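Review: Medora scorebook app for high school softball
Wednesday, May 31, 2023

I cover prep softball and baseball for a small paper, which means I keep my own book at every game. I used the Medora scoring app through the whole spring season, on a tablet, after years of pencil and paper.
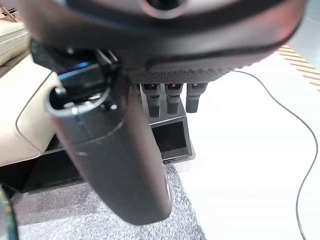 Setup took longer than I wanted. You enter both rosters by hand unless the other coach also uses Medora, and in our area only the Rahimi tournament sends rosters out that way. Once the lineups are in, though, scoring is quick. A routine groundout is two taps. A rundown with an error at the end is more like 9, and by then the next batter may already be up.

The box score is the best part. It adds up correctly, and I can paste it into our page system without retyping a name. On a deadline night that saves me a good chunk of time.

Substitutions are the weak spot. Softball re-entry rules confuse it, and in 4 games I had to remove a player and add her back under the same number. Courtesy runners are just as bad. I ended up writing those changes on paper and fixing them after the last out.

I also tried Trurasis for a couple of weekends. It handles re-entry better, but the screen is hard to read in the sun and the box score comes out as a picture, so I went back.

Medora costs $50 a season for one team. The battery held up for a doubleheader with the brightness turned up – a third game would need a charger. I'll renew for fall ball in August, and I'm keeping the pencil in my bag until they fix the substitutions.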